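Blog > Tools of the trade > Reviews > Conero media monitoring

Conero: six months of letting something else read the papers

8/13/22

I've been doing publicity long enough to remember the scissors. My first job was at Hwang, a three-room agency over a shoe shop, and every morning I cut up the nationals with a steel ruler and stuck the bits on headed paper for clients who then rang up to ask why they were only on page nineteen. So when I say I was ready to be pleased by Conero, you know where I'm starting from. Anything that means I don't have glue on my sleeve at seven in the morning gets a fair hearing from me.

Conero is a media monitoring service with a contact book bolted on. You give it names and phrases, it goes off and looks through papers, trade sites, local radio listings, podcasts and the bigger blogs, and it sends you what it finds. It'll also work out who wrote the thing and offer to put them on a press list for you. I pay for the middle plan, which is £74 a month, and I've paid it out of my own pocket since the trial ran out (nobody has sent me a freebie, sadly).

I set it up with four clients. Two are authors, one is a food firm called Karnwood, and the fourth is Tatsuya Wada, who some of you will know from the cookery programme and rather more of you will know from the row about the cookery programme. Tatsuya is a lovely man and has told me I can talk about him here as long as I mention the new book, so: there's a new book, it's out in September, it's very good on pickles.

Setting up took me an evening. The search builder is friendly enough, with little coloured boxes you drag about, and I got cocky and thought I'd finished before supper. Next morning I had 1586 alerts. It had found every Wada on earth, including a judo club, a dentist and a great many people's cousins. You have to tell it what to leave out, and that's the fiddly part – the box for exclusions is hidden under a tab called Refine, and it only takes whole phrases, so I sat there typing in the names of dental surgeries one at a time. Once that was done it settled down nicely. I'd allow yourself a good week of tidying before you show any of it to a client.

The morning email is the best thing about it. It lands just before seven, it's short, and it puts the pieces you'd want to know about near the top. I don't know how it decides, and the help pages are vague, but it gets it right more often than the last two services I used. You can send a version to the client with your own note on top, and that's been worth the money by itself with Karnwood, whose sales director likes to read things on the train and have opinions by the time he arrives.

Now, the score. Every piece comes with a mood score, a little dial from red to green, and I'd ask you please to switch it off, or at least never let a famous person see it. It can't do irony. One of the Sunday columnists wrote that Tatsuya had "all the humility of a peacock with a book deal" and Conero gave it a bright green, I suppose for the book deal. Meanwhile a really warm profile went in as red because he talked about his dad dying. I had him on the phone for forty minutes about that dial. People in the public eye already check how they're doing nine times a day, and giving them a needle to watch does them no good whatsoever. There's a setting to hide it from shared reports. I found it in June. I wish I'd found it in February.

The alerts are another matter and I like them very much. You can ask for a text message if mentions jump above whatever's normal for that name, and you choose how jumpy it should be. When the programme row blew up for the second time, in spring, my phone buzzed while I was in the queue at the chemist, and I'd spoken to Tatsuya before any reporter had. We had an hour. An hour is a huge amount of time if you use it to ring two people you trust and keep your client away from his own keyboard. With the old service I'd have found out at teatime from my sister.

The contact book I can take or leave. It says it has everyone, and it nearly has, but people in newspapers move about so much that any list goes off like milk. I ran my own list of 265 names against it, expecting to be humbled, and it did catch some who'd changed jobs. It also had a features editor down as still working at a magazine that closed while I was on my honeymoon. I'd use it for a first guess at an email address and then pick up the phone. It nags you to send mass pitches, too, with a cheery button, and there's a cap of 300 a day on my plan. If you're sending that many of the same pitch you've got bigger troubles than software, love.

Podcasts are patchy. It searches transcripts, which sounds marvellous, but the transcripts are made by machine and it hears "Wada" as "water" about half the time. Local radio I've given up on. It'll tell you a guest was booked and not what was said, and I've gone back to asking the producer nicely for a clip.

I asked Nam-gil Kwon what he made of it, as he runs a much bigger team than I've ever wanted to and has had the top plan for a couple of years. He likes the charts, which I never look at. His people paste them into board reports and the boards are happy. He also said the support desk is quicker if you write before lunch, and I've tried it, and he's right! I had a reply in eleven minutes once. After lunch you may as well post a letter.

The thing I'd grumble about most is the contract. The monthly price is only monthly if you tick a box at the very start, and if you miss it you're in for the year. I ticked it. A friend at Skarkness didn't, and she's been trying to get out since Easter. Read that page twice. Reports also come out as a fixed layout with Conero's logo at the bottom, and taking it off costs extra, and I think that's cheeky at this price.

Would I keep it? Yes, for now. For one person with a few clients it's a bit dear, and if yours are mostly quiet folk who get written about twice a year then a free alert and a decent newsagent will see you right. If you look after anyone whose name can turn overnight, though, the text alerts earn their keep. I've had three evenings this year that would have gone very differently without them.

I still buy the Saturday papers, by the way, and read them in the bath with a pen. Conero missed a small piece about Karnwood's new sauces in this morning's supplement, bottom of a page, one paragraph and quite kind. I've sent it to the sales director with a note, and I've written to the support desk as well, though it was gone two by the time I got round to it so I'm not expecting to hear before Monday.
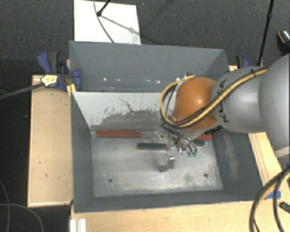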